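Chapter 4
Collecting Demonstrations by Hand

Before you start this chapter, you should be able to:
name the parts of the hand-held gripper and check them for loose screws
start and stop a recording
log in to the club server and find your team folder

Words to know: demonstration, episode, reset, task sheet, operator, spotter

In Chapter 3 you wrote a program that moved an arm through a list of fixed positions. It worked as long as the object was exactly where the program expected it. Move the object the width of a finger and the arm closed on air. You could fix that by measuring the new position and typing it in, but you would have to do it again every time.

In this chapter you will try a different method. You will do the task yourself, many times, with a gripper held in your hand. The camera on the gripper records what the fingers see, and the software records how the gripper moves and how wide it is open. One full recording of the task, from start to finish, is called an episode. A set of episodes becomes the training data for Chapter 5.

The Brestness Robotics Club

The examples in this unit come from the student club at Brestness High School. In the 2018 season the club entered the Prillden Open, a regional contest with a tabletop clearing event. Teams were given a table of light household objects and had to show a trained arm picking up and moving the ones named by the judge. The rules did not allow fixed positions.

The club's advisor, Mal-soon Um, split the students into teams of two. One student was the operator and held the gripper. The other was the spotter, who read the task sheet, reset the objects and wrote in the log. After 20 episodes they changed places.
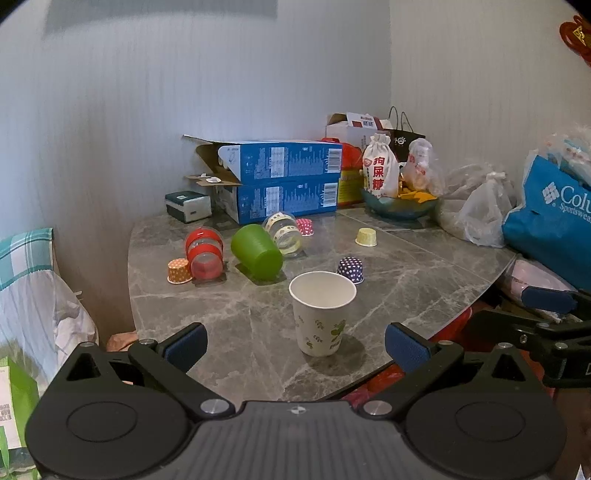
Most teams began with cups. A paper cup is light, it stands up without help, and it bends if you squeeze too hard, so a new operator learns quickly how far to close the fingers. Baking cups are harder. They are low and thin, and the pads tend to push them along the table before they can grip. The club's rule was to finish a full set with standing cups before trying anything flat.

Cường Đinh was a sophomore that year and kept the log for his team. His entry for June 9, 2018 reads:

"Set 2. First half good. Second half I was getting tired and started coming in from the same side every time. Mal-soon says we have to redo the second half. Also forgot to move the cup between episodes, so it is in the same spot for most of them."

Both problems he wrote down are common. If every approach comes from one side, the trained arm learns only that side. If the cup never moves, the arm may learn the spot and ignore the cup, and you are back to the program from Chapter 3.

What Makes an Episode Usable

An episode can be used for training if the task is completed, the object stays in view during the approach, and the motion is steady. Speed does not matter much at first. Teams at Brestness took 4 seconds for a simple pick and place once they had practiced, and longer at the beginning.

Do not delete failed episodes. Mark them with an F in the log and leave them in the folder. You will need them in Section 4.3.

Other objects may stay on the table while you record. Change where they are when you reset, and write down anything you add or take away.

Getting Ready for Activity 4.1

Work with a partner. You will need one gripper, one paper cup, three other light objects, and a copy of the task sheet from the back of this book. Decide who will be the operator first. The spotter should read Section 4.1 aloud before the first recording.

4.1 Reading a Task Sheet

A task sheet has a start condition, an instruction and an end condition.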